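So the gripper budget is finally sorted, and I've gone from "let's just buy one and see" to a spreadsheet with nine tabs. Send help!

Quick recap if you missed the September post. Hường Từ and I want two more hand-held grippers for the Pledmont project, plus spare fingers, and we've got $2,000 to do it with. Esko Laaksonen reckons we should spend the lot on hardware and worry about the rest later. I love Esko, but he said the same thing about the batteries and we ended up borrowing chargers for three weeks.

My plan at the moment is two grippers from Seixas, three sets of fingers, and whatever's left goes on storage cards and a proper hard case (the padded lunch bag has had a good run). Zekerer quoted us a bit less per unit, but shipping to Australia ate up the difference, and they wanted extra for colour choices — no thanks.

I'm also putting aside a little for household stuff. Folding and sorting cloth is most of what we do, and you go through more odds and ends than you'd think. 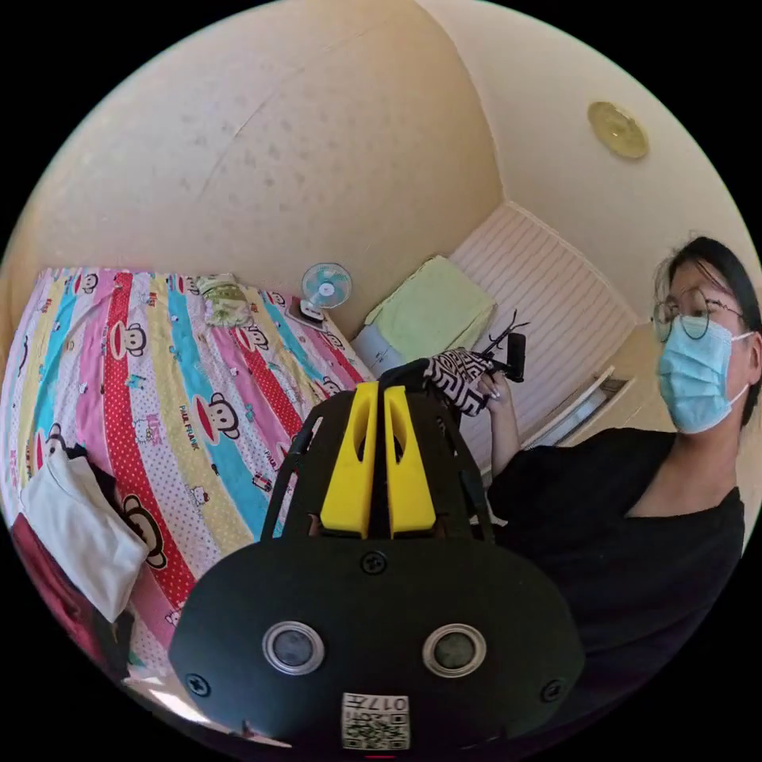 Number 017, yellow fingers up, with a maze-print cloth held up beside it.

Still to decide: whether we pay for the Anine service plan or keep doing our own repairs. Hường says own repairs, and she's the one with the tiny screwdrivers. If you've had the plan, leave me a comment before I put the order in!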